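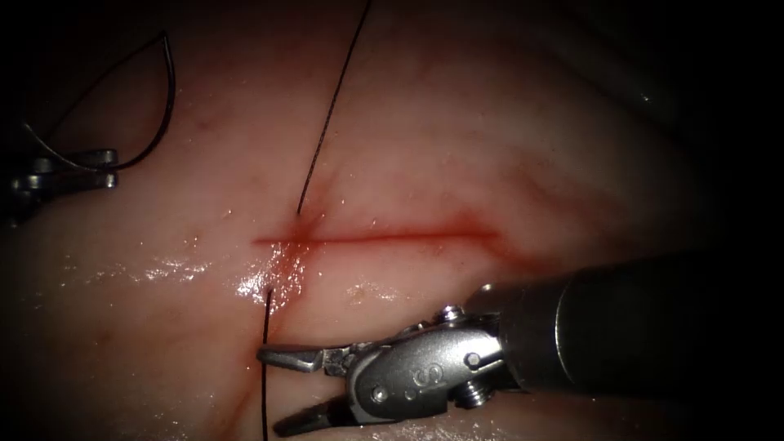 3.2 Closure of short linear incisions
Stitch spacing was treated as a property of the wound and the thread together. The first stitch was placed at one end of the cut, and the position of its two thread segments, one above and one below the left end of the incision in the image opening this section, fixed the line for later bites. Long and Kang used the same convention on the Hakura tissue set, where the edges were marked before cutting.

The loop was formed before the free end was drawn through. Loop height was left to the operator. 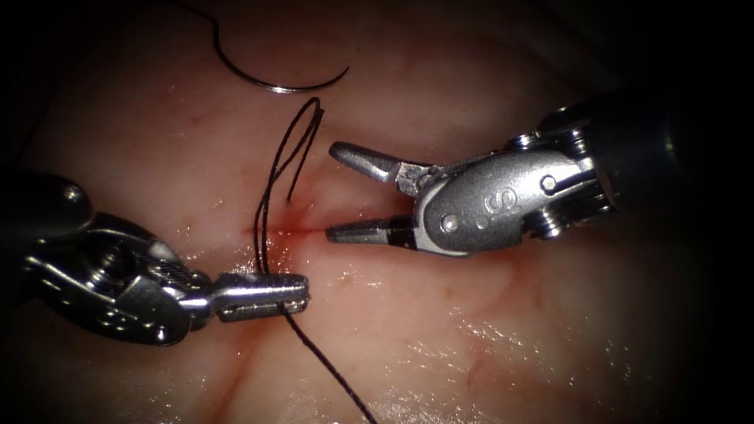 Figure 3. Incision at the first stitch, with the thread held in the left instrument and looped above the tissue; the curved needle lies beyond the loop.

Tension was applied along the thread – never across the wound – and released between throws. Where the edge blanched, the throw was undone and repeated.
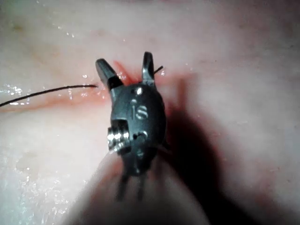 Knots were then laid flat and trimmed to the Gekari length. Each closure was scored for gap, edge alignment and knot security, giving 200 scored closures in the Orard series.

3.3 Choice of stitch
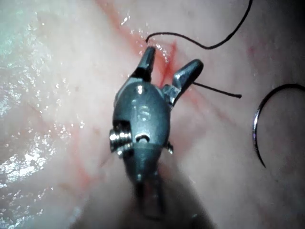 Why were interrupted stitches used in place of a running stitch? Each interrupted stitch can be scored and removed on its own, so a single loose knot does not alter the tension in its neighbours.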